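Search this site Search Go All topics Unanswered Most read

Hand-held grippers: how slowly should I move, and does the cloth matter?

Posted 22 November 2024 by andreadis_bench

I've been teaching a two-arm robot with a pair of hand-held grippers since April. You hold one in each hand, do the job yourself, and the recording is used to train the arms. Box handling went well enough after the first week. Now I've moved on to cloth and the results are poor.

The job is to pinch a plain pale sheet near a fold, lift it and lay it over to the far side. I recorded 14 runs and threw out 8 because the tracking jumped. With what was left, the arm goes to the sheet, stops short and closes on nothing. I have tried approaching with the jaws wide open, as below, and with them nearly shut.

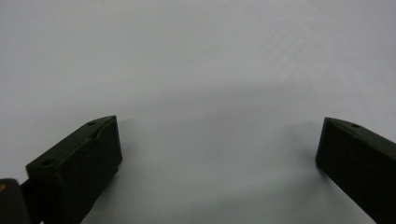
Jaws open over the sheet, wide approach.

Two things I'd like to know. Should I be moving slower than I would by hand? And is a plain sheet a bad choice to learn on? The only other one I have is striped.

Zivalis

Slower, yes, but keep the speed even. If you creep up to the cloth and then snatch at it, the arm learns the creep and gets the snatch wrong. I do a few practice runs with the recorder off until the movement feels dull, then record.

On the sheet, I would use the striped one for a while. A plain pale cloth gives the tracking very little to hold on to when the camera is close, and I suspect that is where your jumps come from. Check how many of the bad runs went wrong in the last part of the approach. If it is most of them, that's your answer. If they went wrong at the start, look at your lighting first.

Also, don't approach with the jaws nearly shut. You will push the cloth along instead of picking it up. Come in open, touch down, then close. Hold for a moment before you lift, so there is a clear point in the recording where the grip is made.

drastthorpe_dan

Works fine for me on plain sheets. Probably your calibration.

Trallo

I'd disagree with the post above, or at least I'd want to rule out other things before redoing the calibration. You said box handling went well, on the same grippers. If the calibration was badly off you would have seen it there too, though a box does forgive a small height error and a sheet lying flat doesn't.

A quick way to test it is to go back to something rigid. Put a clear or plain box on a white board, bring the two grippers in from either side, and stop with the jaws close to it. Do that several times and compare the jaw positions in the recording with where you know the box was. 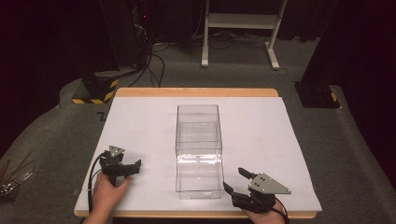 Clear plastic box on the white board, one gripper either side.

If the heights come out right, leave the calibration alone and follow what Zivalis said about the cloth. If they are low or high by the same amount each time, that is a fixed offset and you can correct for it without recording again.

Other things I'd look at:

Cables. Mine hang from the grippers and they pull on the wrist if they catch the table. Let them loop down to the side with some slack. A tug in the middle of a run looks like a deliberate movement to the training.

Start position. Begin each run with both grippers in the same place. I put two bits of tape on the table.

Number of runs. The six you have left are nowhere near enough for cloth. I had 734 before the fold was reliable, and the early ones were not much use. For a box I got by with far fewer. Vary where the sheet lies and how it is creased, or the arm will only manage the one crease you showed it.

andreadis_bench

Thanks. I went back through the rejected runs and most did jump close to the sheet, so I'll try the stripes. I'll do the box test before that and post the heights when I have them.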